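The Floor Is the Last Thing You Tidy
By Jankauskaitė

I spent two weeks this spring trying to fix up my workroom, and I did it in exactly the wrong order. Walls first, then shelves, then a very nice Lumthorpe lamp I didn't need. The carpet I left for August, or whenever. It's beige, it goes with everything, and it had become the place where all the cables lived.

So let's talk about power strips! Mine is a long white one and I'm fond of the red switch, because I can see from the doorway whether I've left the thing on. But it's the cords that get you. Plugs bunch up at one end, some fat adapter hogs the middle and leans over the side, and the slack goes wherever it likes. 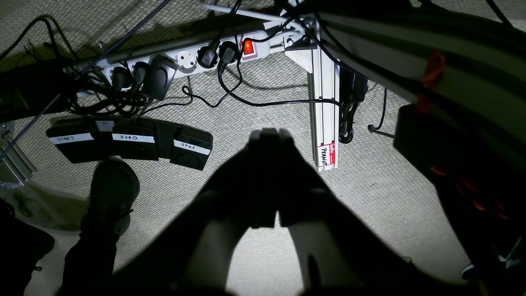 My rule now is 5 minutes of untangling before I buy anything new. I bought a 24-pack of Endar cable ties anyway (of course I did) and used maybe a handful. What helped more was labels. White tape, black marker, big capital letters. START, ZERO and STOP are short enough to read from standing height, and foot pedals all feel the same through a sock. I'd tried color stickers before that and could never remember what green meant.

Then there's the fabric, which I really did not plan for. I like having a piece of cloth hanging in a workroom - it softens all that metal and plastic - and navy is my pick every time. It hides dust and looks fine a little wrinkled, so I've stopped ironing it. The Zorlow catalog wanted nearly 60 dollars for a panel, and I went with a remnant.

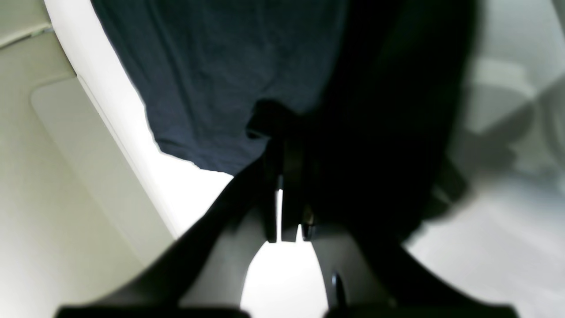
Page last changed: June 3, 2021

My one complaint about remnants is the hem. Unless you're patient with pins (I'm not), the bottom edge wanders, and where you gather the cloth it pulls everything else up with it. I've decided I can live with a slope. If you can't, hang the cloth for a couple of days before you sew, then mark the line while it's still up.

Next on my list is the cord that runs off across the carpet all by itself. I'm thinking of a flat cover in beige, if anybody makes one that doesn't curl at the ends.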